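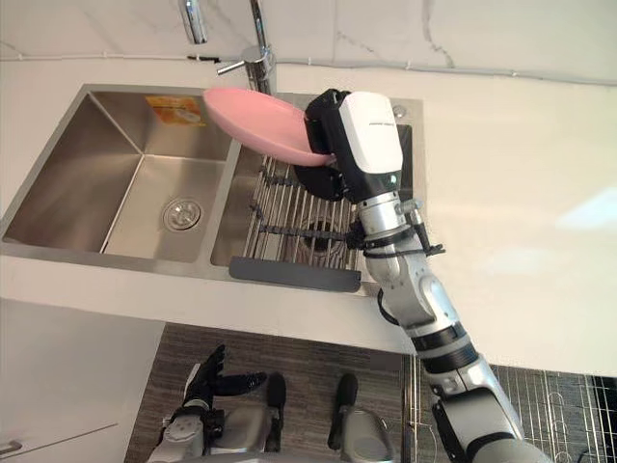
Search the archive Enter keywords Go

Dadness list, message 1784
From: Dalia Nasr
To: Dadness
Date: 25 March 2025
Subject: Re: Going back to work and the hours between pickup and bed

Reda,

I read your message twice on the bus and had most of an answer in my head by the time I got off, then lost it making supper. I'll try to put it back together.

For those who don't know me, I'm one of the mums on this list. I joined when my husband was off on parental leave and he told me it was the only mailing list he read. He has stopped reading it and I haven't. Our kids are six and three.

On Mon, Reda Ghoneim wrote:

> Hi all,
>
> My leave ends in July and my wife has been back at work since
> the fall. When I'm home all day the house more or less runs. I do
> the laundry during the nap, supper is started by four, and I know
> where everything is. My worry is what happens when we both walk in
> the door at 5:30 with a tired toddler and nothing is done.
>
> We sat down on the weekend and tried to split it up. We made a
> spreadsheet with 41 rows on it. My wife thinks it's too many and I
> think we missed some. Neither of us could agree on what counts as
> one job. Is "daycare bag" one job or five? She put "meals" as a
> single row and I had it as nine.
>
> We also talked about paying for a cleaner every second week. The
> quote from Celadus was $330 a month, plus tax. That's not nothing
> for us, with daycare starting.
>
> My brother and his wife in Boston do strict alternate nights. One
> parent is on for everything and the other is off. They love it. I
> can't picture it working with my wife's shifts but maybe I'm wrong.
>
> What did the rest of you do, and what would you change? Especially
> interested in anybody who was the at-home parent first and then
> had to hand half of it back.
>
> Reda

I'll take these in order.

The spreadsheet. We had one too. Ours was on paper, on the side of the fridge, and it lasted until the first time both kids were sick. I wouldn't throw yours out though. The useful part for us was writing it, and what we found was that my husband had been doing a pile of things I didn't know existed. He had been the one booking the dentist, cutting the labels out of shirts, checking which size of diapers we were on, answering the daycare app, and buying the birthday presents for other people's children. When he went back to work I took over the half of the list I could see and he kept doing the other part as well, and by Thanksgiving he was pretty fed up with me. So my suggestion is to keep the long version and go through it once together, with the person who has been home doing the talking. After that you can group it.

On whether the daycare bag is one job or five, we decided a job is something you can do start to finish without asking the other person a question. The bag is one job. Whoever has it also has the noticing, so if the spare mitts are gone then that person finds them or buys new ones. What we'd done before was I would pack the bag and he would remember what went in it, and that meant two of us were working on one bag.

Same thing with meals. I'd split it where the thinking changes. Deciding what we eat for the week and buying it is one job, cooking is another, and cleaning up after is a third. Lunches are separate at our place. I plan and shop, usually at Soliman on the way home on Saturday after swimming, and he cooks three weeknights out of the five. I should say he's a better cook than I am and a terrible shopper.

Supper itself. We gave up on cooking between 5:30 and 6. I know a lot of people manage it and I've read the messages here about half-hour suppers. In our house that half hour is the worst part of the day for the three-year-old and she wants to be held for most of it. What we do now:

- Sunday: one big pot of something, enough for Sunday and Tuesday
- Monday: eggs, toast, cut-up vegetables
- Wednesday: pasta, sauce out of the freezer
- Thursday: rice in the cooker on a timer, with whatever there is
- Friday: the kids eat early, we eat after they're down

It's dull, and the kids don't seem to mind dull at all. The six-year-old can recite it. Lentil soup is in the pot at least every second Sunday and nobody has complained about that apart from me.

Dishes. I don't know how you two do it, but this was where we fought the most, and the fights weren't about who washed. I like it all done before bed. He's happy to leave it soaking and do it in the morning with the radio on. For a while I'd go down at ten at night and do his dishes, and be annoyed, and he'd be annoyed that I had. In the end we agreed that whoever has the kitchen that night has it until 7 a.m. and the other one stays out. I still don't love coming down to a full sink. But he's never missed the seven o'clock, so I can't say much about it. The kids' plates get washed by hand and I let the six-year-old rinse them when she's in the mood. It takes longer and there's water on the floor.

Alternate nights. We tried your brother's system for eight weeks last winter. There were good things about it. On my off nights I went to choir and didn't feel bad. I'd say it depends on two things. One is whether the kids will accept either parent at bedtime, and our youngest wouldn't, so on my off nights I could hear her calling for me through the door and I wasn't off in any real sense. The other is how late each of you gets home. If your wife's shifts rotate then you'd be redrawing the calendar every week, and I think the drawing would become row 42 (sorry). What we kept from it was one protected evening each. Mine is the choir night. He has Thursdays and goes to play badminton in the school gym. The other one does everything that night and doesn't text.

The cleaner. I can't speak to the company you mentioned as I've never used them. We had a woman who came on her own every second Friday for a year and a bit, until she moved back east to be near her daughter, and we haven't replaced her. I miss it. What I'd point out is that a cleaner does bathrooms and floors, and the hours you're worried about are supper, bath, bag and bed. It didn't give us any weeknight time. It gave us Saturday morning. If Saturday is what you need then it may be worth it, and if it's the weeknights, the same money might go further on something else. A family on our street pays a high school student to walk over and play with the kids from 5 to 6:30 three days a week while they get supper on. I've thought about doing that more than once.

You asked what we'd change. I'd have started earlier. We did the handover on the same weekend he went back, and that week was already full of the new daycare, his new schedule and a cold going through all of us. You've got until July. If I were you I'd pick a week in May or June when your wife is on days and pretend you've both been at work. Don't do the laundry in the nap. Don't start supper at four. Come in from the park at 5:30 with nothing ready and see which parts go wrong. You'll hate it, but you'll know where the trouble is while you still have the daytime to fix it in.

The other thing, and it's a harder one to write down, is about handing half of it back. My husband had ways of doing things that he'd worked out over ten months and some of them were better than mine, and I changed them anyway once they were mine to do. The towels, for one. He told me later that he'd felt like he was being replaced by somebody with less training. I didn't notice at the time. You may feel some of that from your side and it's probably worth saying to your wife ahead of time.

A couple of smaller things that helped:

Shoes and coats. Low hooks by the back door, one each, at kid height. The six-year-old hangs hers up about half the time.

Bath every second night unless there's visible dirt.

One calendar. We had a paper one and two phones. We now have the paper one, and if it isn't on there it isn't happening.

Laundry goes in before we leave, on the delay setting, so that it's finishing when we get home. Folding I have no advice on. Ours lives in the basket.

If you're willing to share the spreadsheet with the list I'd like to see it, all 41 rows. I expect a few others would too. There was a thread on daycare bags last year that had a decent packing list in it but I couldn't find it tonight.

Good luck with the last few months at home. I hope you get some decent weather for them.

Dalia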